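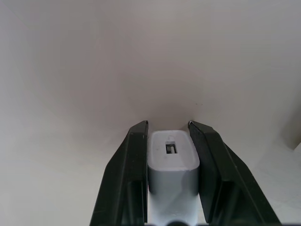
Gripper closed on a USB charging adapter.

I have been asking the same question on this blog for a while: can a machine do a boring household job yet, start to finish, with nobody helping? This month I picked plugging in a charger. My mother does it in the dark without looking. I figured it was a fair place to start.

Ankit Bansal let me sit in at Taver for a Monday afternoon in April. He has been working on plugs for most of the year, and his log had 1668 tries in it when I got there. He wants 1000 clean ones in a row before he calls it done. The best run so far is 383, which sounded great to me until he explained that those all used the same adapter, handed over the same way up.

Picking the thing up is the easy part now. A small block with flat sides is about as friendly as objects get.
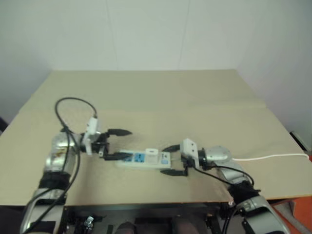

Getting it into the socket is harder. A person feels the prongs catch, wiggles a little and pushes. A machine has to work out that it's off by a hair, and then which way. The strip also slides if you push on it, so you need a second hand to hold it still - I do this at home and had never noticed.

Ankit's own list of chores has 4 items on it. Plugs are first, then folding towels, loading a dishwasher and changing a pillowcase. He thinks the pillowcase is years off. I asked about the dishwasher and he said it depends whose dishwasher.

So my answer for chargers is almost, on a good day, on a clear table. Mine at home is behind the couch. Next month I want to look at towels.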